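Tradorow Allotment Group – minutes, March 2018

I took the notes again, so blame me for the spelling. We had 20 people through the door, which meant fetching the folding chairs from the hallway.

Last meeting's minutes were agreed with one change: the hose goes back on the hook at the Cavemham Lane end. I had written the gate end. Sorry!

Money. We have 3,891 dollars in the account now that the plot rents are in. The water bill hasn't come yet. I was asked if we could put some of it toward a second shed and I said yes in principle, but let's get prices first. Agreed to bring it back next time.

Seed order. Long chat about beans (it always is). We settled on the Lapiņa climbing bean again and a smaller amount of the Odia squash, which did well on the sunny side last year and sulked everywhere else. Orders to me by the end of the month, please – with your plot number on the slip this time.

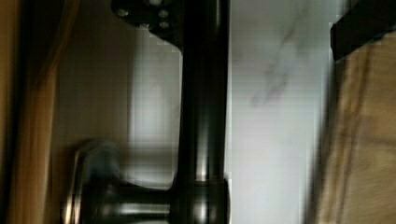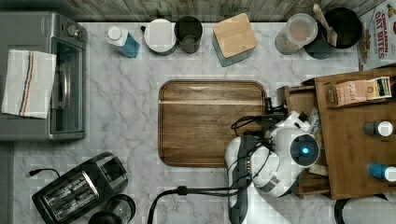
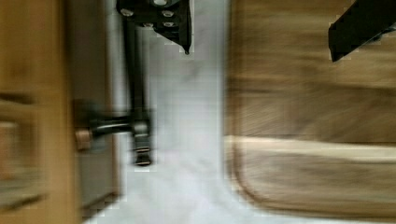

Paths. The middle path is still a bog past plot 7. We talked about wood chips against gravel for far too long and then voted for wood chips. I'm going to ring round for a load and see who will deliver down the lane.

Waiting list. There are 6 names on it and one half plot coming free. The first person on the list gets the offer, same as ever.

Summer open day. July suits most of us. I'd love to do the plant stall again, so if you're sowing tomatoes, put in a few extra and keep your pots!

Any other business. Someone's compost bin lid has blown onto my plot. It's green, it's by the gate, come and get it.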